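Ticket 2143, Umness Home Office thermostat, keeps dropping off the wifi

**Status:** open, then closed, then open again (sorry)
**Gear:** Genell thermostat in the hallway, Kouris router in the closet, one very tired me

Okay, picking this up where I left off, because I closed it too early last time and the thing went offline again before I'd even put the screwdriver away.

Quick recap for whoever reads this at Gekbridge support: the thermostat joins the network fine, shows full bars, takes a schedule from the app, and then 40 minutes later it's gone. The app says "device unreachable." The heat still runs off the last setting it got, so I'm not freezing, but I can't change anything from my desk and that was the whole reason I bought it!

**What I tried first**

- Restarted the router. Worked for 40 minutes.
- Restarted the thermostat (popped it off the wall plate and clicked it back on). Worked for 40 minutes.
- Deleted it from the app and added it back. You can guess.
- Checked the C wire. It's in there tight, I tugged on it and everything.

The fact that it was the same 40 minutes every time bugged me. If it were a weak signal I'd expect it to drop whenever it felt like it. So I went digging in the router settings, and under the guest network page there's an idle timeout, which kicks off anything that hasn't talked in a while. And yes, the thermostat was on the guest network. I put all the gadgets on guest when I moved in and forgot I'd done it.

**Second round**

Moved it to the main network. The thermostat hated this. It wants 2.4 only, and my router mashes both bands together under one name, so it sat there spinning and then gave me error 3. The booklet says error 3 means "contact installer" (the installer is me, in socks, on a step stool).

Split the bands, gave the slow one its own name, tried again. Error 3. Typed the password in again really slowly, and it connected. I'm pretty sure I'd fat-fingered it the first time, since the on-screen keyboard puts the capital letters on a second page and doesn't tell you which page you're on.

It stayed up all evening. I closed the ticket feeling great.

**Why I reopened it**

Next morning, unreachable again. Different pattern though: it had been up for hours, and it dropped at 3 a.m. by the log. The router does its own auto-update check at 3 a.m. and restarts the radios. My laptop comes back on its own, the printer comes back, the thermostat doesn't. It looks to me like it tries once, gives up, and sulks until somebody pushes the button on the front.

Workaround for now: I turned off the overnight check on the router and I'll run it by hand when I remember. Last night it made it through and was still online at breakfast.

**What I'd like from you guys**

1. Is there a firmware newer than the one it shipped with? The app says "up to date," but the app also says it's June, and it isn't.
2. Can it be told to keep retrying? Even once every 20 minutes would be fine.
3. Please fix the password screen, I'm begging.

I'm leaving the ticket open until it gets through a router restart without me pushing the button. I do all the checking from the computer because the phone app logs me out constantly, and the browser page is the only place that shows the full connection log. My setup is nothing fancy, a white built-in desk with a black keyboard and mouse and the tissues at the back, and a wired connection, so please don't send me the steps for checking whether my laptop's wifi is the problem. If you need the router log too, tell me which section and I'll paste it in here.

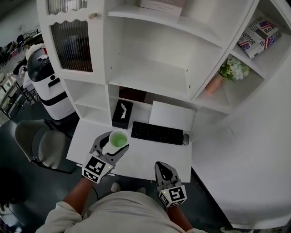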